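Mise à jour de la fiche : 2024-06-30

# Registre de scellés Zumemberg, modèle Prins

Registre relié destiné au suivi des pièces à conviction et des objets placés sous scellés. Il est utilisé par les greffes, les services d'enquête, les études de commissaires de justice et les laboratoires d'expertise qui doivent pouvoir retracer, pièce par pièce, les remises et les restitutions.

**Référence : 2570**
**Fabricant : Zumemberg**
**Conditionnement : par 2 registres**

## Présentation

Le Prins est un registre à pages numérotées d'avance. Chaque double page correspond à une seule affaire. La page de gauche reçoit le numéro de procédure, la nature de l'infraction, le service saisissant et la liste des scellés. La page de droite est réservée aux mouvements : date, heure, motif, nom de la personne qui remet, nom de celle qui reçoit, signatures.

Les feuillets sont cousus et ne peuvent être retirés sans laisser de trace dans la reliure. Le papier accepte l'encre du stylo bille et celle des tampons dateurs courants. Pour les tampons à encrage abondant, prévoir un temps de séchage avant de refermer le volume.

Un registre compte 100 doubles pages, soit autant d'affaires. Lorsqu'une procédure comporte plus de 32 scellés, la liste se poursuit sur la double page suivante et un renvoi est inscrit dans la case prévue en bas à droite. Le numéro d'affaire doit alors être reporté en tête de la nouvelle page.

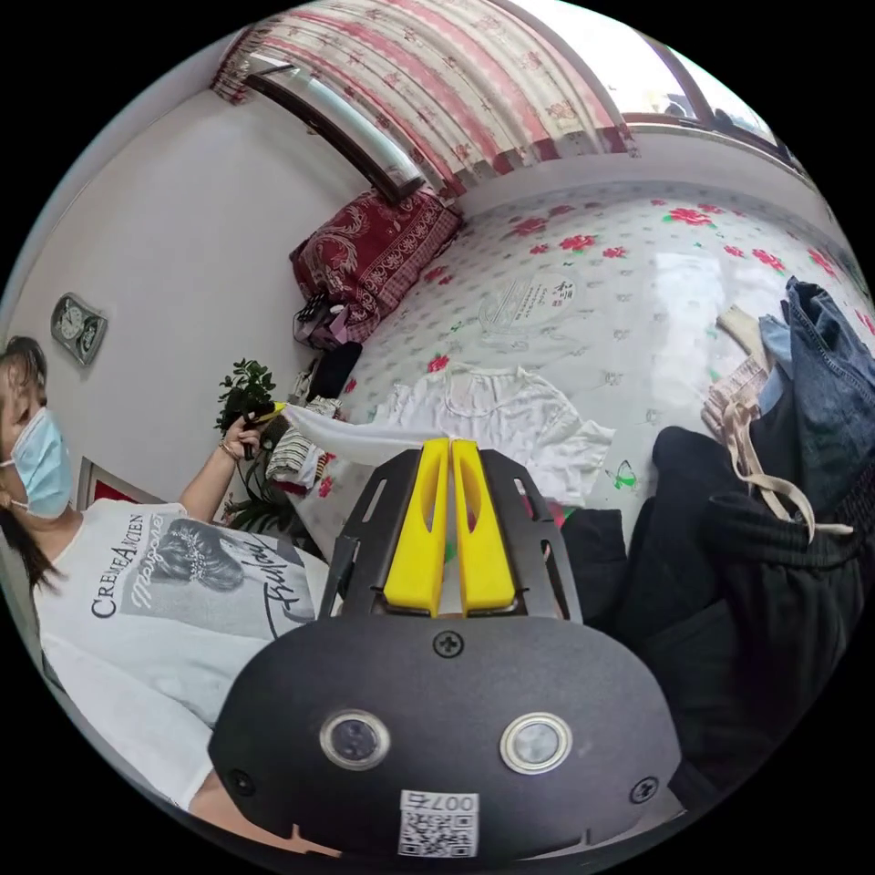

Les colonnes de la page de droite ont été élargies par rapport à l'ancienne version, dont les utilisateurs trouvaient la case « motif » trop étroite. On peut maintenant y écrire une mention complète, par exemple « transmis à l'expert pour analyse » ou « présenté à l'audience », sans abréviation. La colonne des signatures n'a pas changé.

## Caractéristiques

| Élément | Détail |
|---|---|
| Reliure | Cousue, dos toilé |
| Couverture | Rigide, gris foncé |
| Format | A4, ouverture à plat |
| Doubles pages | 100 |
| Lignes par liste de scellés | 32 |
| Numérotation | Imprimée, continue |
| Étiquette de dos | Fournie, à remplir à la main |

## Ouverture et clôture du registre

La première page porte un cadre d'ouverture à compléter avant toute inscription : service, nom du responsable, date de mise en usage, numéro du volume précédent. La dernière page porte le cadre de clôture correspondant. Un volume clos se range debout, étiquette visible, à l'abri de l'humidité.

En cas d'erreur, rayer la mention d'un seul trait pour qu'elle reste lisible, inscrire la correction à côté et parapher. Ne pas utiliser de ruban ni de liquide correcteur.

## Accessoires compatibles

- **Étiquettes Movar** : étiquettes cartonnées avec œillet et ficelle. Leurs rubriques suivent le même ordre que les colonnes de la page de gauche.
- **Pochettes Movar** : pochettes transparentes à fermeture adhésive, pour documents et petits objets. Ne conviennent pas aux objets tranchants.
- **Répertoire Itix** : cahier alphabétique pour retrouver une affaire par le nom des parties. Il se tient en parallèle et couvre plusieurs volumes.

Les accessoires sont vendus séparément. Le répertoire Itix existe aussi en format réduit, mais ses lignes ne correspondent plus à celles du registre.

## Commande et livraison

Les administrations peuvent régler par mandat, sur présentation d'un bon de commande signé. Indiquer sur le bon la référence, la quantité et l'adresse du service destinataire si elle diffère de l'adresse de facturation.

La personnalisation de la couverture (nom de la juridiction ou du service) est possible sur demande. Elle allonge le délai de livraison, et les registres personnalisés ne sont ni repris ni échangés. Un bon à tirer est envoyé avant fabrication ; sans retour signé, la commande reste en attente.

Les registres standard peuvent être retournés dans leur emballage d'origine, à condition que le cadre d'ouverture n'ait pas été rempli.

L'ancienne version n'est plus fabriquée depuis juin. Les services qui souhaitent terminer une série avec le même modèle peuvent demander l'état du stock restant avant de commander.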